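Notebook, Pelar build
Apr 12, 2018

Picking up where the last entry stopped. Manju Prajapati wants the pillow job working before we touch anything else. I still think we are two or three steps ahead of ourselves, and I'm writing that down so I can be wrong in ink.

Wrist play first. I measured 2 mm at the left wrist with the power off, same as before the new collar went on. The Trurnico collar was supposed to fix this. It cost more than the bearing it sits on and as far as I can tell it changed the color of the problem. Manju says the play is in the coupler and the collar was never going to touch it. Could be. Then why did we buy it?

Grip runs, pillow on the floor, both hands closing from the sides:
23 tries
18 closed on the pillow and held through the lift
3 closed on a corner and dropped it
2 stopped by me

18 out of 23 looks fine on paper. But I set the pillow down by hand every time, in pretty much the same spot, and I know where the hands like it. Mai did the placing for a few of the later tries and two of the drops are hers. I don't want that first number quoted to anybody at Pesholm until someone who doesn't care about the result does all the placing.

Also not convinced by the wrist camera. When the fingers are open, a good part of the view is our own hardware. The head camera does most of the real work and we should admit it. 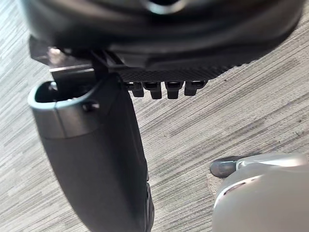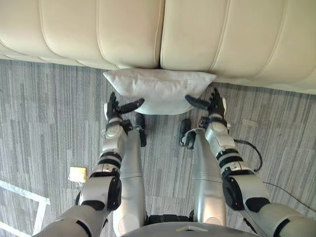
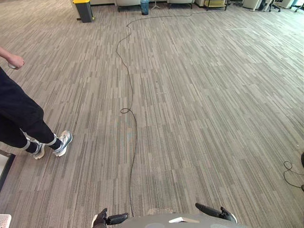

Cable. I keep asking for a proper way to route it and the answer keeps being that we'll go to battery. The battery was going to be here in September. Until I can hold it in my hands I am planning for cable, with a clip at the hip and enough slack for a full reach. Manju thinks the clip will tear out the first time somebody trips. Fair, but then let it tear out there and leave the connector alone.

Threshold on the closing force is still the one I guessed. Raised it one notch at the end of the session and it felt better, which is worth nothing. Needs a run with both settings, same day, same pillow.

To do:
- coupler off the left wrist, check the set screw, measure again
- repeat the runs with Mai placing, no hints from me
- ask Trurnico if the collar can go back
- write the force setting down BEFORE changing it (me)

Didn't get to the knee noise.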